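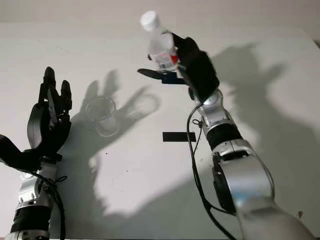
## 2. Planning and budgeting for a two-arm work cell

Read this section before you place an order. It covers the bench, the choice of hands or grippers, spares and the money to set aside. Mechanical fitting is in section 3.

### 2.1 Decide the task first

1. Write down the one job the cell must do in its first year. Keep it to a sentence, such as "pick up a bottle and pour into a glass".
2. List every object the arms will handle, with its width, its full weight and what it is made of.
3. Mark any object that is clear or shiny. Clear plastic and glass are harder for cameras to pick out, and you may need to pay for better lighting.
4. Send the list to your supplier and ask for a written reply on each item.

**Note:** Do not plan on adding a second job later with the same hands. Price it now, even if you leave it out of the first order.

### 2.2 Choose between hands and grippers

The Temisano controller accepts multi-fingered hands and two-jaw grippers. They are budgeted differently.

- **Multi-fingered hands** suit mixed objects. They cost more to buy, take longer to set up and usually go back to the maker for repair.
- **Two-jaw grippers** suit repeated work on a few known shapes. Most repairs can be done on site with a hex key set.

If you are unsure, ask for a loan unit of each. Pruro will lend for 6 weeks against a deposit of £3781, which comes off the final bill if you buy.

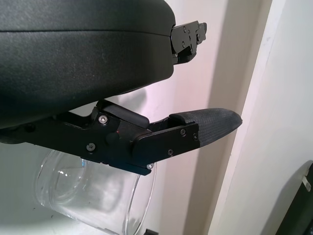 Fingertip pads, jaw padding and small screws should be on the first order, whichever type you choose. Allow three full sets of pads per arm for the first year. Work with glass wears pads sooner if they are not kept clean, so add a fourth set if glass is the main job.

**Caution:** Do not buy unbranded pads to save money. A pad of the wrong thickness alters the closing distance, and the grip force set in section 4 will no longer be right.

### 2.3 Plan the bench

1. Choose a plain, matt top in a light colour. Allow for replacing it — tops get marked.
2. Check that the bench can be fixed to the floor or wall.
3. Leave 55 cm clear behind the arms for cables and for a person to reach the connectors.
4. Stand at the bench at the time of day it will be used most and look for hard shadows. If there are any, include a diffused lamp in the budget.
5. Measure the cable run from each wrist to the controller with the arm at full stretch, then order the next length up.

**Caution:** If liquids will be used, keep the controller and all mains sockets off the bench top. Use sealed bottles for the first trials.

### 2.4 Set the budget

Enter a figure against each line before asking for approval:

| Item | When paid |
|---|---|
| Arms and controller | With order |
| Hands or grippers | With order |
| Bench, lamp and fixings | Before delivery |
| Spare pads, screws and cables | With order |
| Training for two people | On installation |
| Service visit | Each July |

Plalano bench kits are quoted without fixings. Aitken supplies these separately.

Send the completed sheet to Morag Gourlay for pricing. Questions about bench layout go to Ewan Shearer.
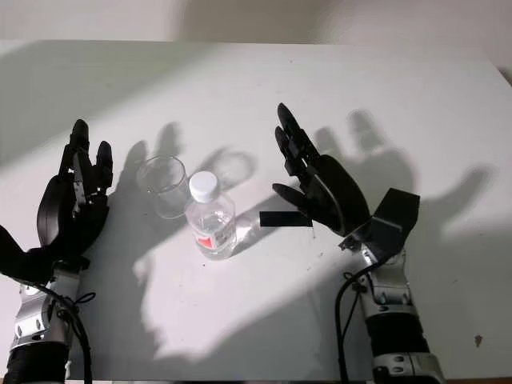
*Figure 2-3. Both hands raised, with a glass and a bottle on the bench between them.*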